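# Questions people ask us about Skemetbridge College

We get a lot of letters and emails from future students (and from their parents, who are very welcome to write too!), and the same handful of questions come up year after year. Leena Eskola in the admissions office has gathered them here, with answers as full as she could make them. Last updated 2018-12-20.

### How old is the college, and has it always been in Skemetbridge?

It began as an evening school for clerks and surveyors over in Clikemby, and it stayed there for a good many years before the town of Skemetbridge offered us the old grain exchange and the field behind it. The teacher training school came along with us in the move, and the nursing school joined later. You'll still hear older graduates call the whole place "Clikemby," which confuses new students no end, but it's all one college.

### How many students do you have?

This fall we enrolled 2,067 students, counting both full-time and part-time. Of those, 93 are in graduate programs. It's small enough that you will start recognizing faces in the lunch line by October, and most people tell us they like that.

### What can I study?

We have six schools: Teaching, Nursing, Business, Languages, Engineering, and Land and Water. You apply to a school and then choose your major at the end of your first year, so please don't lose sleep over it now. Changing schools later is possible too — you'll need a short form and a talk with your adviser, and it helps to do it before spring registration opens.

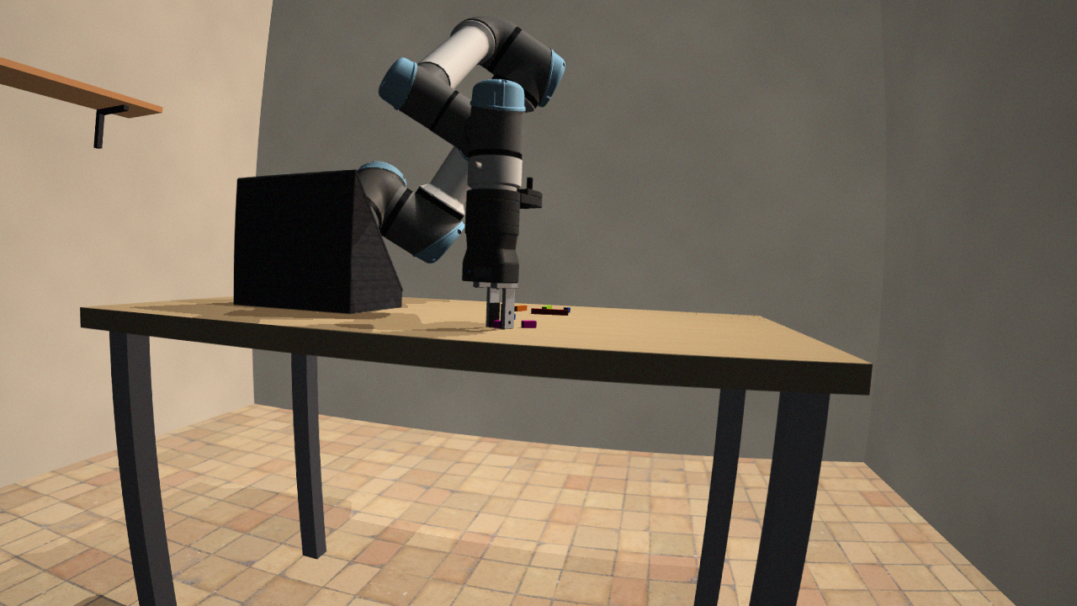

*Robot arm and table, computer rendering.*

### Do I need to send test scores?

No, you don't. We ask for your high school transcript, one letter from a teacher who knows you well, and a page in your own words telling us what you'd like to learn and why. Please don't pay anyone to polish that page for you. We read every one of them, and we truly enjoy the ones that sound like a person sitting across the table from us.

If your transcript is in a language other than English, send the original along with a certified translation. The two should arrive in the same envelope, or as a single file if you're applying online.

### Where will I live?

First-year students can live in Feyisa Hall or Plasport House, and a room is held for you until the deposit deadline printed in your offer letter. Feyisa is the bigger and livelier of the two, with a kitchen on every floor. Plasport is up the hill, a bit quieter, and the walk to morning classes takes eight minutes if you don't stop to talk to anybody (you will). Students with families should write to us early, as the family apartments go quickly.
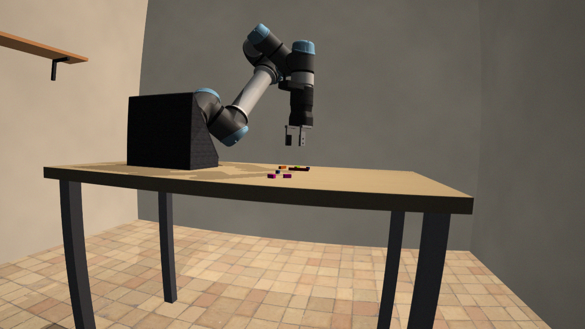

*A rendered view of the arm, with its gripper open above small colored pieces.*

### Is there help with tuition?

Yes, and please do ask for it! You apply for aid on the same form you use for admission, so there's only one set of papers to keep track of. Grants can cover up to half of tuition, and campus jobs in the library, the dining hall and the greenhouses can help with the rest. If your family's situation changes partway through the year, come and see us and bring whatever paperwork you have. We'd much sooner sort it out with you in the fall than hear in spring that you've been struggling.

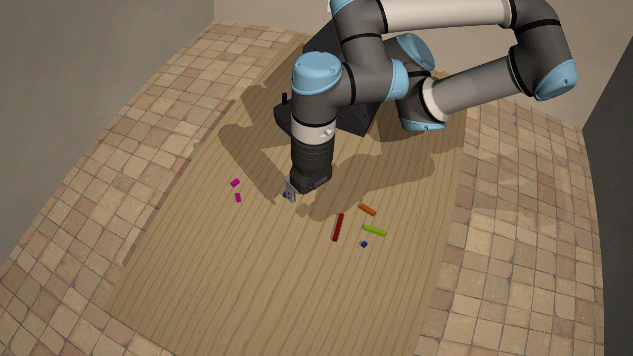
Aid is looked at again each year, by the way, so a student who wasn't offered a grant the first time around should still apply the next. The form is shorter for returning students.

### Can I visit before I decide?

We'd love to have you. Tours leave from the front steps of the old grain exchange, and you can sit in on a class if you let us know which subject you're curious about. Families coming from far away can usually get a guest room in Plasport House during the breaks. Write to Leena Eskola at the admissions office with a couple of dates that suit you, and tell her how many of you are coming so she can book lunch.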